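Pudley Toy Library News
31/05/2024

Item 1016: the Memix shape blocks and the wooden board

The Memix blocks are back on the lending shelf with a board to go with them. Members who borrowed the set last winter will remember it as a drawstring bag of loose pieces and a sheet of ideas that had been folded too many times. The bag has been retired. The blocks now go out in a Prelta tub with a snap lid, the sheet has been retyped, and the board travels in its own cloth sleeve.

The set is a small one. It has a few basic solids in plain colors - stars, cylinders, a hexagon, a triangle - and that is the appeal for a lot of families. There is nothing to click together and no picture on the box that the finished thing is supposed to match. A child can hold the whole set in their lap. Older children tend to make up rules for it, and younger ones mostly line things up and move them again.

We asked members in December which of the small sets they would miss if we cleared the shelf. The answers were mixed, as they always are, but Memix got more mentions than the big marble run. Several people said they would borrow it more often if it came with something flat to play on. A rug swallows the pieces and a kitchen table usually has other things on it.

So we found a board. It is pale wood, made of joined strips, with a light swirly grain that doesn't compete with the colors. The seams run straight across from side to side. We had planned to paint lines on it and then saw that the seams do the job well enough.

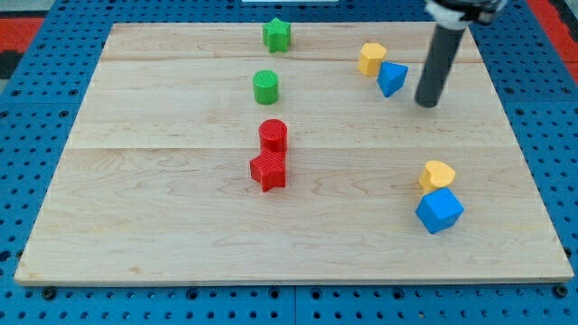

What to do with the set

The idea sheet in the tub has been cut down to the activities people told us they use. They are given below as well, in case the sheet goes missing. It usually does.

Same color, different shape. Put a red cylinder and a red star together, touching, and ask what is the same about them. Do it again with a green cylinder and a green star, this time with a gap between them. Most three-year-olds will say "red" and "green" right away. The more interesting question is whether they think the green ones are still a pair when they are apart. You will get different answers on different days.

Same shape, different color. Take the same pieces and ask for the stars. Children who have just been sorting by color sometimes hand over everything red. Let them, and come back to it later in the session.

The road. Set pieces one behind the other from the far side of the board toward the middle, leaving a space at the side for a second group. The road can be a street, a line for the bus or a row of people at the bakery. The second group can be the houses. This one is good for children who like to talk while they play and don't want to be asked questions.

Copy mine. One person makes an arrangement on the board and the other looks at it for as long as they like. Then the first person slides everything to one side and the second person puts it back. Start with two pieces. Adults are worse at this than they expect, especially with the distances between blocks.

What moved? Everyone looks, everyone closes their eyes, one block gets moved or turned. Turning is much harder to spot than moving. A cylinder that has been turned on the spot doesn't count, although there will be an argument.

Seam game. Use the seams in the board as borders. Blocks on the far strip are asleep, blocks in the middle are at breakfast, blocks on the near strip are on their way out the door. The names can be anything. It gives you a way to practice "in front of," "behind" and "between" without it feeling like a lesson.

Fifteen minutes is plenty for any of these. The set isn't meant to fill an afternoon, and if your child wants to be done after two rounds of Copy mine, that's a full session as far as we're concerned.

Setting up the board

Lay it flat on a table or a hard floor. It can go on carpet too, but it will rock if the pile is deep. Have the front edge toward the child, and leave enough room around it that a block pushed over the side lands on the table and stays there.

We have found it helps to start with the blocks already out and spread a little, with open board between the groups. When the set is tipped out in one heap, younger children tend to grab the heap. With the pieces apart, they look first. Two groups are a good beginning: a line running away from the child and a small huddle off to the right or the left.

The long line is worth trying even if you don't plan to use it for a game. A star at the far end, then a cylinder, then a space, then another cylinder with a star right up against it makes a pattern that goes star, cylinder, cylinder, star. Some children see it at once, and some see only the colors. If you say "it's the same from both ends" you have given it away, so wait.
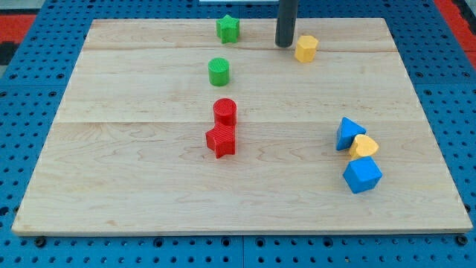 Memix blocks on the board: green star and green cylinder at the far end, red cylinder and red star touching at the middle.

The huddle can hold whatever is left over. The blue triangle is the piece that gets the most use there, since it can stand with a point up and be a roof, a tent, a mountain or a slice of something. The yellow hexagon is usually a cake. We've also heard it called a nut, a drum and a bathtub, and one family told us it had been the moon for an entire week and could not be put away at night.

A note on ages

The label says three and up and we are keeping it there. If you have a baby at home who is putting things in their mouth, borrow something from the soft shelf and come back to this one. Please don't let the board be used as a step or a sled. We know about the sled from experience.

At the other end, there isn't an upper limit. A member who borrowed the set for a visiting niece reported that the niece played with it for one evening and the grown-ups played What moved? until the weekend was over.

Borrowing and returning

The blocks and the board are one loan, under item 1016. You don't need two spaces on your card. The Prelta tub has its own sticker on the lid, 2307, which is our storage number and has nothing to do with the loan. A couple of members have typed it into the online renewal form and been told they had renewed a dollhouse. If that happened to you, send us a message and we'll straighten it out.

The loan runs for the usual period and can be renewed once if there isn't a hold on it. As of this issue there is no waiting list.

Before you bring it back:

Check the blocks against the list taped inside the lid.

Wipe the blocks with a damp cloth and dry them. The textured tops on the cylinders hold on to crumbs and modeling dough, so go over those twice.

Wipe the board with a barely damp cloth, along the grain. No spray cleaner, no soaking, no dishwasher. Leave it to dry flat before it goes in the sleeve.

Put the board in the sleeve on its own. Blocks carried in the sleeve will mark the surface.

If a block is missing, tell us at the desk and return the rest anyway. There's no fine for a single piece. Lost blocks have a way of coming back in coat pockets months later, and we would much rather have an honest gap in the tub than a set that stays at your house while you look under the couch. We have a small box of spares behind the desk, but not in every color.

Other changes on the puzzle and small sets shelf

The 1000 piece lighthouse jigsaw has been withdrawn. It has been short two pieces for some time, and the note on the box wasn't stopping people from being disappointed at the end.

The wooden threading beads have new laces.

The magnetic faces are out for repair and should be on the shelf in time for the next issue.

We still need medium-size tubs with lids that close properly. Prelta ones are ideal because they stack with the rest, but any clear tub is welcome as long as it has been washed. Leave them in the crate inside the side door on Orozco Street. Please don't leave them outside when it's closed - the last batch spent a night in the rain and had to be dried out before we could use them.

Send us your games

The idea sheet has room at the bottom for two more activities, and we would like them to come from members. Write down what your family does with the Memix set, in as few sentences as you can manage, and put it in the tub when you return it or drop it at the desk. Rules invented by children are welcome in the child's own wording. We'll print the ones we can follow.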